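Handout 5 – Two arms, one drawer

Hi all. Jayanthi Kamath has asked me to put my rambling from last session into writing, so these are my notes on the tidy-up task, cleaned up a bit. Read them before lab and bring your team's logbook!

The task sounds small. Things are scattered on the mat, there's a yellow box with a drawer, and the arms have to get things put away. Keys are my favorite (and least favorite) item. They're flat, they're shiny, the ring flops to whichever side it likes, and a grip that's fine on the tag may be hopeless on the blade. Decide where you want to hold them before you touch the controls.

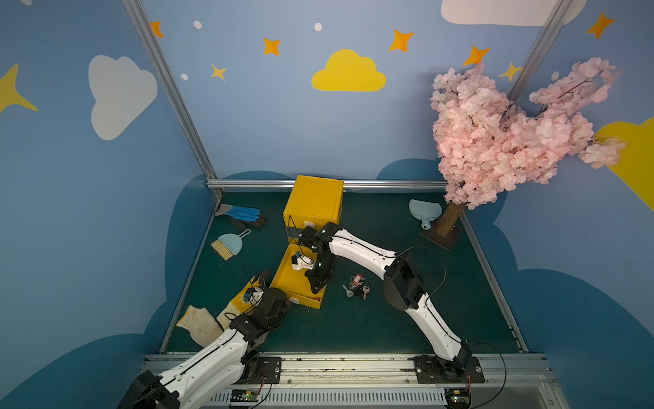
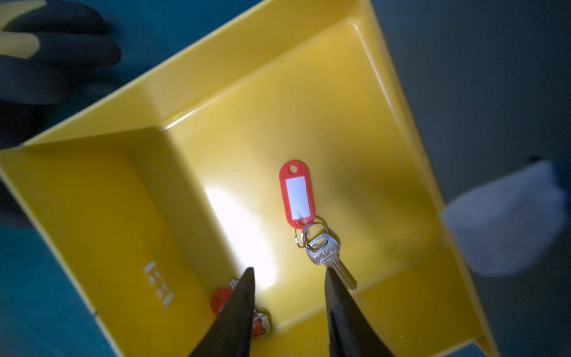 Lab notes: arms and grippers

Look at how close the two arms get when they both go for the box. Agree on who moves first and say it out loud – Chidubem and Napaporn do this all the time and I'd love everyone to copy them. Come in slowly over the drawer, stop, check the wrist view, then lower.

Watch out for glare too. Smooth yellow plastic throws back a big white patch, and if your code looks for bright silver metal it may get very excited about nothing. Try it with the threshold at 40 first, then 49, and write down what changes.

For the write-up, each team does 5 attempts per item and logs every one, failures included. The log is worth as much as the code. It's marked out of 100, due by the end of November, and please send it to Sioned Hopkin as well as me.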